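Open day at Jerkach, Saturday, August 11, 2018

I paid for parking (17 bucks!) and headed straight for the Jilluna demo, where they run the arm in simulation first and let you hang over the operator's shoulder. The job is picking little colored pieces off a gray box on a wood table.
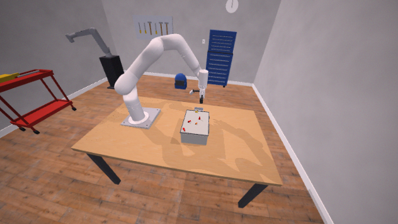 I got chatting with the woman at the desk, and she told me they'd done 2,000 practice picks since March, all on the computer. She let me try the view controls too, and I spun the whole workshop around way too fast (sorry!). You can drop right down to table height, so you're looking across at the gripper over the box and a couple of red bits poking up. I could've stayed there till lunch, but the line behind me was getting long.
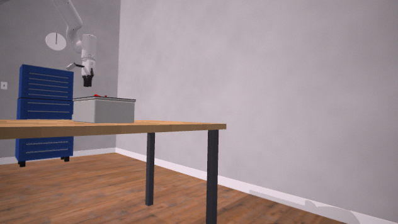 Preda hall and the food

Tavinau had the coffee stand, and the iced one was great.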